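Ziltov hand-held gripper, two-unit kit: review after one budget cycle
Posted 23rd April in Equipment and Purchasing

Score: 7 out of 10
Bought: two-unit kit, plus spares
Used for: recording hand-guided demonstrations for arm training
Would order again: yes, with a different spares list

Most reviews of hand-held grippers are written by people who care about the quality of the recordings. I care about that too, but my job is the purchase order, so this one is mainly concerned with cost, lead time, consumables and floor space. If you want sensor noise figures there are better places to look.

What we were replacing

Until last September we gathered all our demonstrations by driving an arm directly. This works, but it ties up the arm, the bench and a trained operator for as long as the session lasts. When the arm is down for service, recording stops as well. We had a request in for a second arm, and the quote from Keltgate came back well over what the equipment line would stand. The hand-held kit was put forward as the cheaper way to get more hours of recording out of the same staff.

We looked at three options: the Ziltov kit, a similar product from Ersoy, and building our own from printed parts. The home-built route was cheapest on paper. Once I added the labour for assembly, calibration and the inevitable second version, it was the dearest of the three. Ersoy's unit was lighter and better finished, but its fingers could not be changed without sending the whole unit back. That ruled it out for us.

What is in the box

Two grippers, two chargers, a set of printed markers, a calibration board, a hard case and a USB stick with the manual on it. Mounting plates for our arm were extra. So were the spare finger pads. Neither appears on the first page of the price list, and I would advise asking for a full quotation that includes both before you put a figure in front of anyone.

The manual is adequate. It is clear on charging and calibration and says almost nothing about cleaning. Software comes as a download with a licence key for each unit. The key is tied to the gripper and not to the computer, which suits a shared lab. Check this point with any supplier, as Ersoy's licence worked the other way round and would have cost us a second seat for each workstation.

Costs

Our kit budget was split into four lines: hardware, consumables, computing and space. I will give the figures that surprised me and leave out the rest, as prices vary by region and by how hard you push.

Spare pads: I budgeted 300 for the year in our currency and spent 800. The pads wear at the tip, and wear faster on cardboard and unfinished wood than on anything else we handle. A worn pad still grips, but it grips differently from a new one, and that shows up later as inconsistent data. We now change them on a fixed schedule.

Storage: a session produces far more video than our old method did. We had set aside room on the existing server and filled it well before the year was out. An extra drive shelf came out of the contingency. Put it in the main budget from the start.

Markers: trivial to buy, but they must be flat, clean and correctly sized. We reprint in-house on matt card. Gloss card gave poor tracking under our lights and was a waste of a morning.

Insurance: no change to our premium. The grippers are below the threshold for itemised equipment. Yours may differ.

Lead time

Quoted delivery was six weeks. The grippers arrived on time. The mounting plates came 63 days after the order, and for part of that time we could record demonstrations but could not try any of them on the arm. If you are planning a project with fixed review dates, order the plates first, or have them machined locally from the drawing. Irkholm, who do our sheet metal, offered a price slightly below Ziltov's for the same part, and I would use them next time.

Handling and build

The body is rounded and sits well in the hand. Finger action is smooth with very little play. After 116 sessions on the older of the two units there is some looseness in the trigger, which the supplier says is within tolerance. The case latches are poor and one has already been replaced.

Weight becomes a matter of planning as well as comfort. We allow a break after each set of recordings and rotate the operators. A schedule that assumes one person can record all day will not be met. I made that assumption in the first draft of the plan and had to take a third off the expected output.

Training time is short. A new operator is producing usable recordings by the second session. Driving the arm took far longer to learn, and this is where most of the saving has come from. It does not appear on any quotation, so you will have to make the case for it yourself.

Space

The sales material suggests the kit can be used anywhere. In practice it needs decent, even light and enough room for the operator to move without knocking into furniture. We work in a shared open-plan area with high ceilings, and the booking of floor space has turned out to be harder than the booking of equipment. Tables get moved. People walk through. Strong overhead lights reflect off smooth surfaces, and the exposure needs checking when a session moves to another part of the room. 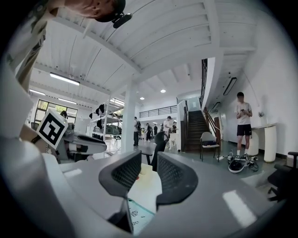

My advice is to cost the floor in the same way as the machines. We now enter each session in the room calendar with a fixed patch of floor and a named setup, and the time lost to rearranging things has dropped. Floor tape and a few light stands should be on the list. They cost very little, and requesting them later took more paperwork than the grippers did.

Storage of the kit itself is simple. Both units and the chargers fit in the case, and the case fits on a standard shelf. The calibration board does not fit in the case once it has been mounted on its backing, and needs somewhere flat to live.

Support and servicing

I have raised four tickets. Three were answered within two working days. The fourth, on a firmware update that changed the file naming, took much longer and ended with a script from the supplier that we still have to run by hand. There is no loan unit during repairs, and this is the best argument for buying the pair even if you expect to use only one. The warranty is one year. An extended plan is offered at purchase and cannot be added afterwards. I declined it and would probably do so again, given that the parts which fail are the ones it excludes.

Compared with a second arm

The kit does not replace an arm. Everything recorded by hand has to be proved on the real machine sooner or later, and the arm is still the bottleneck at that stage. For us the sensible order of spending was grippers first, storage second, and the arm deferred to the following year. A group with no arm at all should not start here.

Good points
Finger pads can be changed on the bench
Licence follows the gripper
Short training time
Units arrived when promised

Bad points
Mounting plates slow to arrive and sold separately
Pad wear heavier than the price list implies
Weak case latches
Manual silent on cleaning

Suggested order for a first year
Two-unit kit
Mounting plates, local or otherwise, ordered on the same day or earlier
Three sets of spare pads per unit
Drive storage sized from a trial session and then doubled
Matt card, floor tape, light stands
Contingency of at least a tenth of the hardware line

I have put in for a further unit in the next round. The request is for the gripper alone, with pads, as the existing chargers can be shared. Ziltov will sell it that way if asked, although the web shop lists only the complete kit.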